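Nestitz comes home: Maillard's lighthouse comedy gets its disc release in November

Good news for anyone who missed it during its short run in theatres. Nestitz, the odd and very lovable comedy from writer-director Armelle Maillard, arrives on Blu-ray, DVD and digital in November, and the disc is a proper one, with a stack of extras and a new colour grade that Maillard supervised herself.

The film follows Kröger, a retired ferry pilot who inherits a lighthouse in a town he has never heard of, along with the sister he hasn't spoken to since their father's funeral. She wants to sell. He wants to find out why the lamp has been painted green. They have nine days to settle it before the buyer turns up, and most of those days go wrong in ways I won't spoil, except to say that the scene with the church organ had the whole row behind me in tears of laughter.

Fergal Flanagan plays Kröger, and it's the best thing he has done. He spent years as the gruff neighbour or the second policeman, so it's a treat to see him given a full film to wander around in. He's funny when he's silent, which he is for long stretches, and then he gets that one big speech in the kitchen and you remember he started out in theatre.

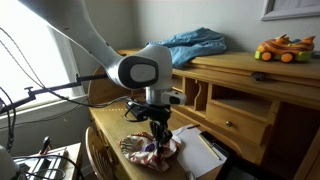
Sturura Home Video is handling the release, and they've done right by it. The Blu-ray comes with a commentary by Maillard and Flanagan (recorded together, in one sitting, with a lot of giggling by the sound of the clip posted on Thursday), a 40-page booklet and two deleted scenes. One of those is the wedding dance that was in the trailer but never made the final cut, so if you've been grumbling about that, your wait is over.

There's a making-of feature as well, and it sounds like a good one. The crew built the inside of the lamp room on a soundstage because the real tower was too narrow for a camera and two actors. The spiral staircase has 312 steps in the story, though only a dozen were ever built, and Flanagan climbed them over and over until, as he puts it in the feature, "my knees had opinions about the script."

Maillard says she is thrilled that people will finally be able to see it at home. "We made a small picture with a lot of weather in it," she said. "I always pictured somebody watching it on a wet Sunday with the dog on the couch. I hope they turn the sound up for the storm."

They should, too. The score by the folk trio Zandamik is a joy from start to finish, all squeezebox and low humming, and it's been remixed in surround for this edition. The humming comes from behind you now in the fog sequence. The soundtrack will be sold separately on the same day, on vinyl and as a download, and includes the full version of the ferry song that plays over the end credits.

Extras on the DVD are slimmer. You get the commentary and the trailer, but the deleted scenes and the making-of are only on the Blu-ray and with the digital purchase. Both discs have English and French audio, with subtitles in each, and described video is included across all formats.

Pre-orders open Thursday at 9 a.m. through the Sturura website and at the usual shops. The first pressing of the Blu-ray comes in a slipcover with the original festival artwork, the one with the green lamp and the goat.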